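The Dishes Can Wait

2023-11-29

Kumaresan Thomas has a rule for visitors, and he tells me what it is before I have taken my coat off. Nobody is to hand the robot anything. "People can't help it," he says. "It reaches for something, it looks a bit hopeless, and they pass it over, like they would with their nan. And then I've lost the run."

I have come to Kelside to find out whether a machine can clear up after breakfast. I should declare an interest. I have two children, a dishwasher that has to be loaded by someone, and a long-standing belief, picked up from television in my formative years, that by now this would all be taken care of. Thomas, who runs the kitchen work at Prultimen, has heard this from every journalist who has come through the door, and from his mother.

"She asks me on the phone, does it do the washing up yet? I say it can put a bowl in a rack. She says, which bowl?" He lets that hang. "She's a retired maths teacher. It's exactly the right question."

The bowl matters a good deal, as I learn over the next two hours. Prultimen's trade is in arms that pick things up, and for most of its life the things in question were boxes. A box is a friend to a robot. It has flat sides, it stays where it was put, and it looks much the same from wherever you happen to be standing. The company sold arms to warehouses, did nicely out of it, and then in April of last year decided to have a go at kitchens.

"I was against it," says Natalia Barajas, who looks after the money and has joined us with a mug of tea the size of a plant pot. "I'm still a bit against it. Have you seen a kitchen?"

I say I have.

"Well then."

Her case is easily put. In a warehouse the customer will move the furniture to suit the machine. They will paint lines on the floor, change the lights and tell the staff to keep out of the way. In a house the machine has to put up with whatever it finds, including the dog. Barajas once asked the team to list everything in her own kitchen that could go wrong for an arm trying to empty a drying rack. They stopped at 408 items. She has kept the list and brings it to budget meetings.

"Item five was the cutlery," she says. "The whole of cutlery. Just the one word."

So can it do the job or can't it? Thomas dislikes the question, though he is polite about it. He thinks people picture a chore as one thing, when it is a long string of small things that we stopped noticing at the age of six. Clearing a table means finding the plate, deciding whether it is finished with, getting your fingers under the lip, lifting it level because there might be gravy, and knowing where it goes. His arm is good at some of these. It is very good at lifting level. It has no opinion whatever on whether you have finished.

"We had a demonstration for some people from Dromomitz," he says, "and it took a plate of biscuits away. Full plate. It did it beautifully. Lovely smooth movement, put it straight in the rack, biscuits everywhere. They clapped. I think they thought that was the joke."

Did he put them right?

"They'd come a long way."

The man who spends most time with the arm is İlker Türkmen, who used to fit kitchens and still talks about worktops as other people talk about football clubs. He was taken on to build the test counters and stayed to run them. He has strong views on what engineers think a kitchen looks like. When he arrived, he says, everything was being tried on a matt grey board with a plain blue cup in the middle, and the success rate was a source of great pride.

"I said, who lives here? Who has one cup?" He put in a laminate with a wood print, then a speckled one, then a dark stone with veins running all over it. Performance fell off a cliff, and Türkmen was not popular for some weeks. "They said I'd broken it. I said no, I've introduced it to my customers."

His argument is that shops and homes are full of surfaces chosen by people who wanted them to look interesting, and that interesting is the last thing an arm wants. A vein in the stone can pass for an edge. A patch of light from the ceiling can pass for an object, and a shiny one at that. Someone moves a lamp and the counter that worked all morning is a new counter. He would like every household to be fitted out in oatmeal felt, but he accepts this is a hard sell.

Then there is crockery, a subject on which he becomes almost tender. Mugs are fine, on the whole. A mug has a handle, and though the handle is always on the wrong side, at least it is a handle. Plates are bad, being mostly a rim with ambitions. But the thing he would bring to a pub argument is the shallow bowl. 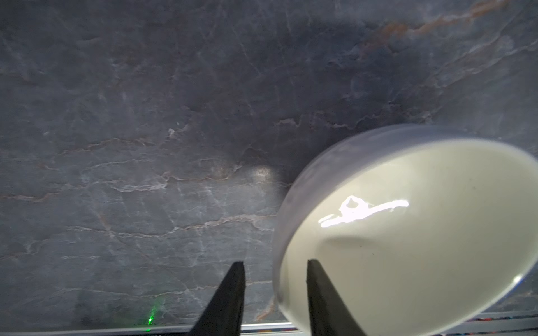
"It's pale, it's glossy, and it won't sit still for you," he says. "You get a big white streak of light in the bottom and the system wants to know what that is. Is it milk? Is it a spoon? You and me, we don't even see it. We see a bowl. And then the wall curves away, so if you come at it from the wrong angle you're just pushing it along the worktop. I've watched it chase one the full length of the counter. It was like watching someone try to get a cat into a carrier."

He has come round to pinching the wall, one finger inside and one out, as you would pick up a crisp. It works on the bowls he has. He doesn't claim any more for it than that, and he has a shelf of bowls from charity shops that he hasn't yet had the heart to try.

How often does it work? Here everybody becomes careful. Thomas will talk about runs of 100 attempts, and will tell me that a run on one counter, with one bowl, under lights he controls, now goes well enough that he can drink a coffee while it happens. He won't give me a figure for a kitchen it hasn't met. Pressed, he says he would not drink the coffee.

For a colder view I ring Callum Mapplebeck, who manages the back of house at Jakubowski, a canteen firm that took one of the Prultimen arms on trial. I had expected a grumble. He is fairly fond of it.

"It stacks trays," he says. "Trays are all the same and they come down the same belt, and it stacks them all day and it doesn't go off sick. I've no complaints about the trays." And the bowls? There is a pause, and some clattering that I take to be bowls. "We've got people for the bowls."

He has thought about this more than most. The staff were worried at first that it would take their jobs, and then for a week or so they were cross that it wouldn't. What they wanted was something to scrape plates, a job that everyone hates, and scraping plates turns out to be beyond it, because leftovers come in no particular shape. What they got was help with the trays, which several of them had quite liked doing. It was a sit-down job.

"I told Kumaresan that," Mapplebeck says. "I said, you've automated the nice bit."

When I put this to Thomas he winces, and agrees. He thinks it is the pattern across the whole trade. The machines take the tidy, regular part of a task and leave us with the sticky remainder. He would like to get to the sticky part. He believes it will be got to, by his firm or someone else's, and he is prepared to say that the arm he has now would have astonished him when he was a student. But he has stopped giving dates. He gave one once, at a conference, and a colleague had it printed on a tea towel.

The tea towel hangs on a hook by the sink. I ask whether the arm can fold it.

"Don't," says Barajas.

Cloth, I gather, is a separate department, or would be if they could afford one. A bowl at least remains a bowl while you are reaching for it. A tea towel is a different shape each time it's touched, and Thomas says he knows people who have given the best part of a career to the sock.

Before I go I am allowed to watch a run. Türkmen sets out the counter and steps back with his hands behind him, like a man at an auction who is afraid of scratching his nose. The arm travels over, slows, thinks about it and closes on the side of a bowl. It lifts. It carries the thing across to the rack at the speed of a bride coming up the aisle, and sets it down the right way round. By my watch I could have done the whole of breakfast, and I find that I am grinning anyway.

The next one it nudges two inches to the left, and nudges again. I feel my own hand coming up off the table. Thomas, without turning his head, says, "Please don't."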